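Looking Up and Lifting: How a Big Room Works
Wemungate Museum Learning Pages - for readers aged 7 and over

What is a loft-style room?

Long ago, a loft was the space beneath the roof of a barn or a warehouse, where hay or goods were stored. Today some large rooms are made to look like those old lofts. The parts that hold up the roof are left on show. In many other buildings they are hidden behind a smooth, flat ceiling.

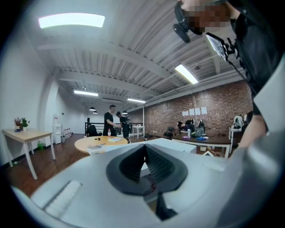 A roof has a great deal of work to do. It must carry its own weight and stand up to wind, rain and sometimes snow. Builders use long, strong pieces called beams to pass that weight to the walls or posts. The white beams in this office run diagonally across the view, beneath metal panels which are corrugated. That word means folded into ridges, like the middle layer of a cardboard box. You can test why ridges are useful. Lay a flat sheet of paper between two books and it will sag. Fold the paper into narrow pleats, lay it down again, and it will hold up a pencil.

Lighting a large room

High ceilings need careful lighting. Fluorescent lights spread an even light over a wide area. Pendant lamps hang down from above, and they are often placed over a spot where people sit or eat. A vent lets air move in or out, so that a room full of people does not become stuffy.

Tables and boxes

Furniture has a shape for a reason. A rectangular table fits neatly against a wall. A round table has no corners to bump into, and everyone sitting at it can see everyone else. It can be harder to place a large box on one, as the straight sides of the box do not match the curved rim.
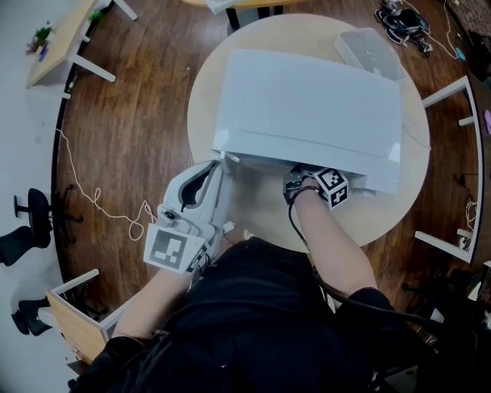 A large white box on a round wooden table, with its front edge slightly raised.

To pick up a wide box, it helps to make a gap beneath one edge first. Fingers can then reach underneath, where they are able to push upwards. Pressing on smooth sides is much harder work, and the box may slip.

Try it yourself

Ask an adult to help you find an empty box with a lid. Put it on a table and try these three things:

Lift the box by pressing on its sides only.
Raise the front edge and slide your fingers underneath.
Put one book inside, close to an end, and lift again.

Which way felt easiest? Did the book make one end heavier?

Words to remember

Beam - a long, strong piece that helps to hold up a roof or floor.
Corrugated - shaped into ridges and grooves.
Pendant lamp - a lamp that hangs from the ceiling.

Text by Despina Yordanov, Wemungate Museum Learning Department.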